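Raltmont brings two-part black box and tray set to small shops and workshops

December 21, 2024 – for immediate release

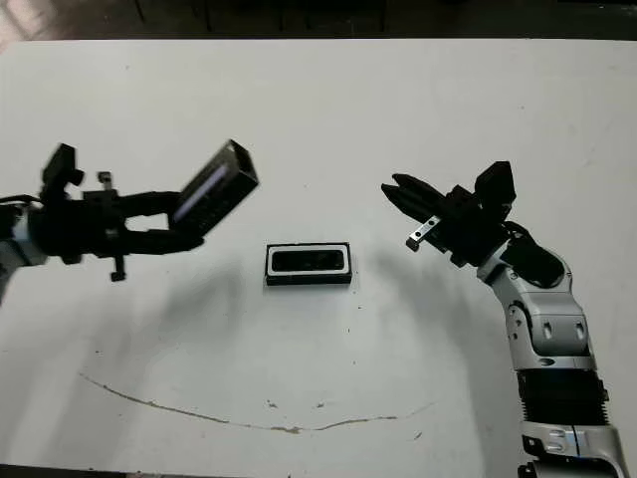

What is being launched

Raltmont, the maker of storage and packing goods, has added a two-part set to its Soltance range. The set has a deep rectangular box, open at one end, and a small shallow tray with a thin white inner rim. Both parts are black on the outside. They are sold together and can be used together or on their own.

The set is meant for people who keep or send small goods: watch menders, button and bead sellers, model makers, stationers and anyone who packs orders at a table. It went on sale to trade buyers in November and can now be ordered by the public through Ondomau, which handles all Raltmont orders from its warehouse.

Why a box and a tray

Raltmont already sold a lidded box in the Soltance range. Trade customers liked the size but asked for something they could work from as well as pack into. Many of them were laying small parts out in saucers or jar lids and then tipping them into a box at the end of the day.

The tray lies flat on the table while work is going on. The white rim marks the edge of the dark well, so it is easier to see where the tray stops when it is used on a dark bench. On a white table the black outer edge does the same job.

"People told us they wanted one thing to work from and one thing to put away," said Jarmo Eskola, who looks after the Soltance range at Raltmont. "We tried a number of shapes and kept coming back to the plain oblong. It stacks well, it goes in a drawer and it doesn't roll about."

Mr Eskola said the colour had been settled early on. "We did look at grey and a dark green. The shops that tried them all asked for black again, mostly to match what they had on the shelf already."

Trial with Mathebula

Before the launch, 200 sets went to Mathebula, a mail-order firm that sells pens, nibs and repair parts. Its packing staff used them during a busy spell in November, and 718 orders were packed from the trays in that time.

Two changes were made after the trial. The corners of the tray well were made easier to wipe out, and the outer carton was altered so that the boxes can be lifted out one at a time. Mathebula has since placed an order for its second packing room.

The staff also asked for a label area on the long side of the box. Raltmont has not added one to this version, as it wanted to keep the sides plain, but stick-on labels will be offered with trade orders from the new year.

Care and storage

Both parts can be wiped with a soft damp cloth and should be dried before they are put away. Rough scouring pads will dull the surface and are best avoided. Black shows dust more than paler colours do, and a dry brush is the quickest way to clear it.

Empty boxes should be stored with the open end facing down or to the side. Trays can be stacked, though Raltmont suggests a sheet of tissue between them if they are going to be moved by van or post.

Orders and supply

The first public batch is 700 sets. Orders are taken in the sequence they arrive and there is no limit for private buyers. Trade customers who want more than 200 sets should speak to Ondomau before ordering, so that delivery can be split over two dates if need be.

Boxes and trays are not sold singly at present. Spare trays will be listed later if there is enough call for them – Raltmont would like to hear from customers who expect to need extras. Sets bought by the public can be sent back unused within the normal returns period, in the carton they came in.

About Raltmont

Raltmont designs and sells storage and packing goods for small businesses and for use at home. Its ranges include Soltance boxes and trays, drawer dividers and bench mats. Ondomau is its warehouse and delivery partner.

Notes for editors

Sample sets can be lent to trade and craft titles for review. Please give a delivery address and the date the set is needed by. Press questions about the Soltance range should be marked for Jarmo Eskola and sent to the Raltmont press office. Questions about stock or delivery should go to Ondomau.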